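Session 13 — Setting Up a Small Kitchen Counter
Darren Kershaw, Furnulwood Adult Evening Program

Welcome back, everybody, and thank you for being so patient with last week's long talk about pantry shelves (I did go on a bit, and I promise there is less shelving tonight). These notes cover what we'll talk through together, so you don't need to write everything down unless you like to. Bring them along to session 14 too, when we get to drawers.

## Where we left off

We finished with the idea of a *landing spot*, the bit of clear surface you need next to anything that heats, pours or gets opened a lot. Several of you went home and measured, which made me very happy! The couple who rent the upstairs unit on Dow Street found they had plenty of counter and no landing spot at all, and moving one bread box cured it.

## Three kinds of things on a counter

I like to sort what lives on a counter by how hard it is to move.

1. **Heavy and fixed.** A toaster oven, a big storage box, anything with a cord. Place these first, and place them once.
2. **Light but upright.** Mug trees, dish racks, utensil jars. They take up very little surface but they do get knocked over, so keep them back from the front edge.
3. **Loose and passing through.** Plates on their way to the rack, a basket of vegetables, whatever came home from the store. These need open room in the middle, and they'll find it whether you planned for it or not.

My own mother did it the other way around for years — fruit bowl first, oven wherever it would go — and she spent a good part of every supper carrying the fruit bowl from place to place.

## A word about the toaster oven

Please read the booklet for the clearance your own oven needs, because they vary quite a lot. Check which way the door opens and stand where you would stand with a hot tray in your hands. Can you set the tray down without turning all the way around? If you can't, turn the oven before you move anything else. An oven at the end of a table can face in along the length of it, and then the whole middle becomes your landing spot.

Keep baskets, paper towels and cardboard well away from it. Wicker is lovely for corn and onions, but it belongs at the other end.

## The Predau layout

We'll use this one for the group exercise: a brown work surface with a light wood box that has a black metal handle. Look for which things are fixed and which are passing through.

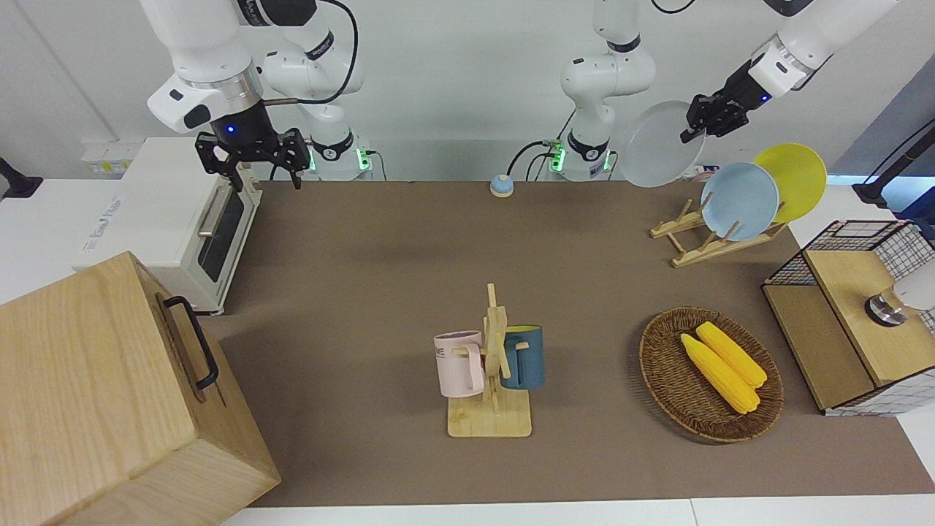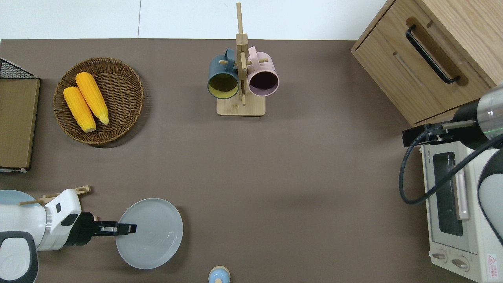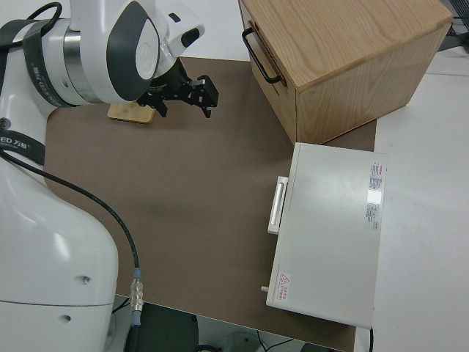
## Group exercise (20 minutes or so)

In pairs, sketch the surface from above on the squared paper.

- Mark the heavy things with an H and leave them where they are.
- In the second picture, decide whether the mug tree and the corn basket should trade places. There is a good case for both, so do argue!
- Shade one landing spot for the oven.
- Find a home for the plate that you could reach with one hand.

## For next week

Draw your own counter the same way, crumbs and all, and bring a tape measure if you have one. Gurico, the hardware store by the bus stop, has cheap ones in a bin near the register. I'll bring the drawer dividers.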